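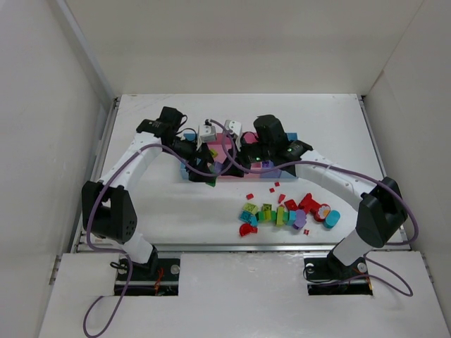
Label queue stalls after sleep, Nuver print server
Posted by Botond Pálfi, July

Symptom: the label printer at the Jundmont packing desk stops taking jobs after the host PC wakes from sleep. Jobs sent from the order screen show as "sent" and never leave the queue. No error on the printer panel. Power cycling the printer does nothing. Restarting the print server clears the fault until the next sleep.

Reported by Lajos Antal. First seen after the move from the old Lengyel server to Nuver. The Grurnden site runs the same printer model on the old server and has not reported it.

Setup: one label printer on a wired connection, fixed address, raw port. Host PC sleeps after 80 minutes idle. Nuver is installed as a service under a local account.

09:10 Asked Lajos for the queue log covering the last stall. Log shows 6 jobs held, all with status "waiting for port". The oldest is a return label.

09:35 Pinged the printer from the host while the queue was stalled. Replies normal. Opened the printer's settings page in a browser from the same host. Loads normally. Network path is fine.

09:50 Printed a test label from the printer's own menu. Good. Printed from a laptop on the same network, bypassing Nuver. Also good. Fault is on the host.

10:20 Swapped the network cable anyway, at Lajos's request. No change. Put the old one back.

11:05 Put the host to sleep by hand and woke it after five minutes. Queue worked. Could not reproduce. Repeated twice, same result.

11:40 Left the host to sleep on its own timer over lunch.

14:15 Woke the host. Queue stalled at the first job. So the short sleep is harmless and the long one is not. Checked the connection list: Nuver still holds a connection to the printer that it opened before the sleep, marked as established. The printer has no record of it. Its idle limit is 500 seconds, after which it drops the connection on its side. The host was asleep at that point and never got the close message.

14:30 Nuver keeps trying to reuse the dead connection and waits for a reply. There is a reply timeout setting, but on this install it is blank. The manual says blank means wait forever. On the old server the setting did not exist and a new connection was opened for each job, which would explain why Grurnden is clean.

14:50 Set reply timeout to 20 seconds. Turned off "keep port open between jobs". Restarted the service.

15:00 Queue cleared. The held labels all came out at once. Lajos to throw away the duplicates, as the desk had resent two of the orders.

16:45 Let the host sleep on its timer again. On wake, first job printed in three seconds. Second job the same.

Next morning, 08:20 Host had been asleep overnight. First job printed normally. Queue log has one line reading "port opened, job 682" and no waiting entries.

Cause: stale connection reused after wake, with no reply timeout set.

Fix: in the port settings, turn off "keep port open between jobs" and enter a value for reply timeout. Restart the service. Changing the settings without a restart has no effect, although the screen says "saved".

Not needed: new driver, new cable, changes to the sleep timer.

Open item: the settings went back to default when I re-ran the installer on a spare machine. Anyone who updates Nuver should check both fields afterward. I have written down the values and taped them inside the cabinet door at Jundmont.

Status: solved, left open for one week.

Comments

lantal: Still fine on our side. The duplicates are gone. Can the same change be made on the receiving desk PC? It does this too, but less often.

Botond Pálfi: Yes, same two fields. Check whether that one uses the raw port first. If it goes through the shared queue there is nothing to change on it.

tapegun: Had this for months with a different printer. The blank timeout was it. I had been restarting the service every morning with a scheduled task.

mk_dispatch: Where is the port settings screen? Mine only shows the paper size.

Botond Pálfi: You need to be signed in as the admin user. Then Printers, pick the printer, Port, Advanced.

mk_dispatch: Found it, thanks.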